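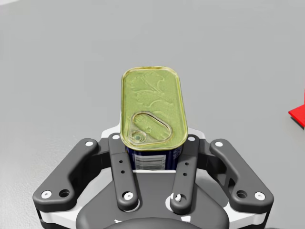 February, 4:40 in the morning, and the can held.

Fadwa wrote it down before she let herself breathe. Run 1,036. Held. Then the seed, then the friction number, then the tea stain she always managed to put on the right hand side of the page.

She used paper. Everyone at Plurnen thought that was funny. The sim logged everything, every joint angle, every contact, a folder for each run, so what was the notebook for. Well. The notebook was for her. The logs told you the fingers closed. They didn't tell you what you'd been hoping when they did.

Held, fine. But held for how long.

She hit play again. Fingers in, lid up, hold. The gray floor going off in every direction like it had somewhere to be. She'd stopped seeing the floor months ago. Started seeing it in her sleep instead, walking on it, no shoes, no walls.

The shake started. That was the method, the whole method really, two years of her life and you could say it in a breath. Grab the thing. Then shake the world. Not the arm, the world. Tip the gravity a bit one way, a bit the other, 50 tips in all, small ones and then meaner ones, and see which grasps were real and which ones only looked it. Most only looked it.

Tip nine. Tip ten. The can stayed.

"Come on," she said, to a can of nothing. There was no meat in it, no fish. A skin and a mass and a number for how slippery. She'd spent a whole afternoon once picking the mass. Weighed a tin from the corner shop on the mail room scale, ate the contents on crackers, felt like a scientist.

Tip seventeen. A little slide, a hair. Stopped.

Her phone buzzed. Her mother, who got up at four to bake and figured the rest of the world did too. *Are you sleeping?* Fadwa turned it face down. Tip twenty.

The trouble was Bouchard. Bouchard was the old score, the one every paper used, the one her own boss had used back when he still wrote papers. You closed the hand, you looked at the contact points, you did the math, out came a number up to 100. Clean. Quick. Bouchard had given this grasp a 2.

A 2! Out of a hundred. The math took one look at it and said no, that's falling, don't bother.

And it wasn't falling.

Tip thirty-one. Thirty-two. She found she was standing up.

She'd pulled it out of the reject pile on purpose. Nobody shakes the rejects, why would you, it takes all night and you already know. But the queue at Flasemstead had come up empty at midnight, all those machines just sitting there humming, and she'd thought, ok, shake the garbage. See what the garbage does. She sent the whole pile over and went to lie down on the couch by the printers and did not sleep, she listened to the vending machine instead.

Most of the garbage was garbage. Cans shot across the floor, cans dropped, one can went straight down through the ground and kept going, forever presumably, that was a bug and she wrote it down as a bug.

And then this one.

Tip forty. These were the mean ones. Sideways pull, hard, the kind that threw out grasps Bouchard had scored in the nineties. She'd watched those go all week, good-looking grasps, textbook, gone by tip twelve.

Forty-four. The lid tilted, she saw it tilt, the gold rim catching a bit of light that was only some arithmetic about light. And then it settled back. Leaned into the palm. Sat there.

Oh.

Oh, the *palm*.

She grabbed the pen. Bouchard only counted fingers. Two contacts, left and right, that's your grasp, that's your score. It didn't know a can could lean on something. It was written for hands that pinched. So anything that got pulled in deep and rested there, it called that a mistake, it threw it away, it had been throwing it away for as long as anyone had been using it and how many was that, how many good ones in how many piles

Slow down. One can.

One can isn't a result. She could hear her boss say it, the exact flat way he'd say it. One can is an anecdote, Fadwa.

Forty-eight. Forty-nine.

Fifty.

The window went green, a tiny green dot she had coded herself on a slow day. HELD. She sat back down. Her knees felt weird.

Then of course she didn't trust it. Changed the seed, ran it again. Held. Changed the friction, made the can slick as soap. It slid, it leaned, it held. Made it slicker. Dropped at tip six, and she was so releived to see it drop that she laughed out loud, alone, at the desk. If it had never dropped the sim was broken. It dropped when it should. So it was true the other times too, or true enough to go get more of.

5:15. Sky outside still black over the parking lot. The Luvow people would be in at eight wanting their slides, pass rates, a nice chart going up and to the right, and there was a chart, she had it done since yesterday, and it had the Bouchard score along the bottom of every page.

She opened the slides. Looked at them. Closed the slides.

Phone over. Three more from her mother. *Are you eating.* *You are not eating.* Then a picture of bread.

*Mama I found something,* she typed. Deleted it. Typed *I'm eating.* Sent that.

She went back to the reject pile and pulled every grasp that touched the palm. Took a while, the filter was slow, she'd written it badly on a train. The list came down the screen and kept coming. Scrolled. Scrolled. It was almost half the pile.

She wrote the number of the run at the top of a fresh page and under that, palm, and underlined it till the pen went through. Different cans next, she thought. Round ones. Then boxes, then the awful stuff, the spray bottles. And the same fifty tips for all of them, no favorites, and if they fell they fell, and she'd write that down too.

The queue at Flasemstead was still empty. Somebody would want it by seven.

She sent everything.

Then she went to see if the vending machine had crackers.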